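Last updated in November
Posted by the girl with the cold coffee
4 comments, 2 shares

Tuesday, late. I've got my socks up on the heater and I'm writing this before I forget what we changed, because the commit message I left says "fix thing" and future me deserves a bit better than that.

Spent the whole morning on the planner timeout. Kubiak (our task scheduler, I didn't name it) has been giving up on the laundry load after 2000 milliseconds if it doesn't get a clean segmentation back, and then it politely starts the whole task over from the approach. Drove me up the wall! Wellington Araújo reckoned the perception node was slow. I reckoned the perception node was fine and the queue in front of it was clogged with old wrist frames, and I was so sure about it that I bet him a sausage roll.

So we put timestamps on everything, like we should have done in the first place, and there it was. Every wrist frame was sitting in the buffer for 730 milliseconds before anyone looked at it. The head camera was fine, 290 tops. We'd been matching a fresh head view to a stale wrist view and then wondering why the grasp estimate came out beside the cloth. I've set the queue depth to one and told it to drop whatever's old. Embarrassingly small change for a whole morning (and I do get my sausage roll, with sauce).

Dalal Twal came by after lunch with her colour clustering branch and we merged it into Merkia, which is the perception repo. Three conflicts, all of them in the config file, all of them mine.

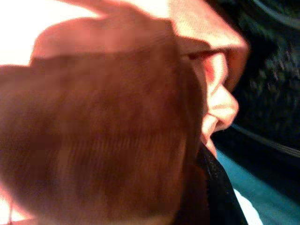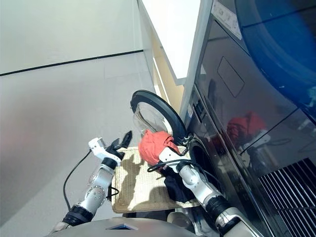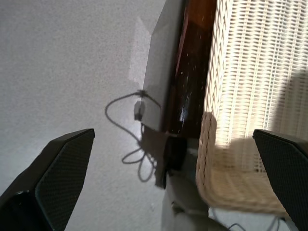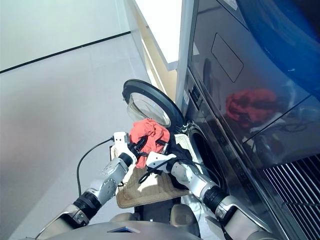
The bit I want to get down properly is the handover between the two arm controllers, because that's tomorrow's job and I'll have lost the thread by breakfast. At the moment each arm has its own little state machine and they only talk through a shared flag, and the flag is set by whichever one gets there first. Fine for moving a tray, hopeless for anything floppy. Dalal wants a proper bimanual state with one clock, and after today I'm on her side. She's also after separate labels for the red cloth and the dark one on the woven mat, so the planner can choose a target, where my old mask just says "laundry" and lumps them in together. The navy one worries me more, what with the black cables and that glossy dark washer front, which throws back its own smeary copy of the red. I'm going to mask out the reflection using the machine's plane and see if the false positives drop.

Still to do: bump the replay log to 500 entries, ring Grolomeck about the licence, and write a real commit message. Bed now.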